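Sorting a mixed tub of building bricks by colour

I love this job! Put the kettle on, tip the bricks out and give yourself a whole evening, because once you get going you won't want to stop.

Start with a clear table and one open plastic box. Spread out a couple of handfuls at a time – never the lot, or you'll spend half the night picking bits off the floor. My last tub held 588 pieces and I did it in 7 rounds.

Pick one colour family and pull out everything that belongs to it. I like to begin with the purples, as they're the ones that get muddled. Stack them from pale to dark and you'll soon spot the odd one that isn't quite the same shade.

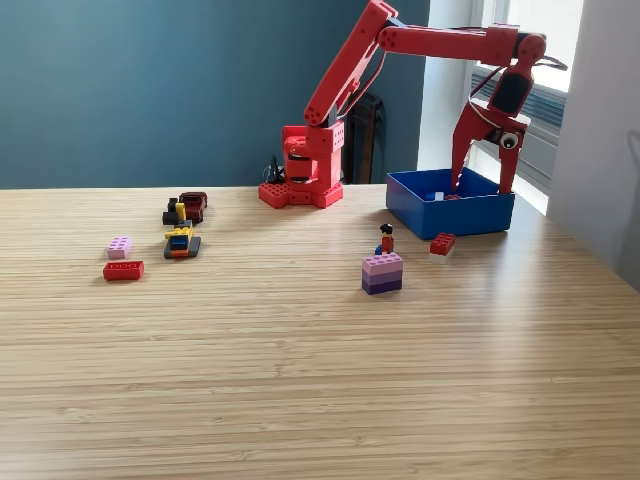
Next, go for the small pieces. They drop straight into the box while the bigger bricks stay out on the table, where you can stack them and compare. Blues and whites are quick, so save them for when you're getting tired.

Reds come last in my house, mostly because we have so many (107 at the last sort!). Leave plates and bricks together for now and split them later if you fancy it.

My friend Cengiz sorts by shape first and colour second, and his trays look gorgeous. Try it that way if your collection is over 400 pieces – it does make building quicker.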